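How Do Cartoons Get Their Voices?

Hi! I'm Grażyna Gajewski and I talk for a living. I've been a squirrel, a grumpy teapot and (my favorite) a dragon called Shawky who is scared of the dark. If you've watched Putesari, you've heard me, because I play Shawky and also his grandma. Sometimes they argue, and then I have to argue with myself!

Kids write to me all the time asking how it works, so let me take you through it.

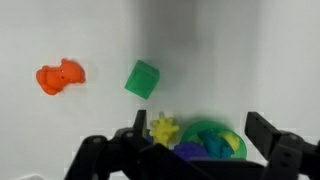

The voice comes first

Lots of people think the artists draw the cartoon and then I watch it and talk along. Sometimes that happens, mostly when a show is being changed into another language. But on Putesari we record the voices before the drawing is finished. The animators listen to me over and over and make Shawky's mouth match the sounds. An "O" needs a round mouth. An "M" needs a closed one. Try saying "mommy's moon" in a mirror and watch your lips!

Finding the right voice

When I got the part, all I had was one drawing of a dragon with a very long neck. I thought, okay, long neck, so maybe the voice wobbles on its way up? I tried it squeaky, I tried it sleepy, I tried it with my chin tucked in.

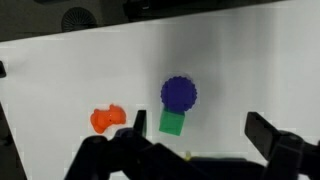

The chin one won. I still have to tuck it in every time I say his lines, and if I forget, the director hears it right away and we go back and do it again.

A day in the booth

Our studio is in Rerkside, and the booth is about as big as a closet. It has soft walls so the sound doesn't bounce. I stand up, because it's easier to breathe that way, and I read from a script on a stand. No jingly bracelets allowed! No crunchy jackets either. Once my tummy rumbled right in the middle of a sad scene and we had to start over.

One episode has 208 lines for me, counting the giggles and gasps and "oof" noises. Those little noises are hard work. In May I had to fall down a mountain called Arirberg, and I did 35 different screams for it. The director picked 2.
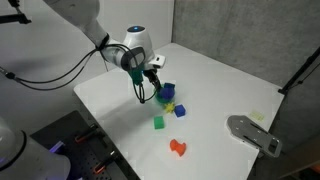
A yellow star and some blue shapes on a white tabletop.

Want to try it?

Pick a stuffed animal and decide how it talks. Is it fast? Does it whisper? Read a page of a book in that voice, then read the next page as somebody else. Record it if a grown-up says you can. Your own voice will sound strange when you play it back, and mine still does to me! Drink some water when you're done, and save the screaming for outside.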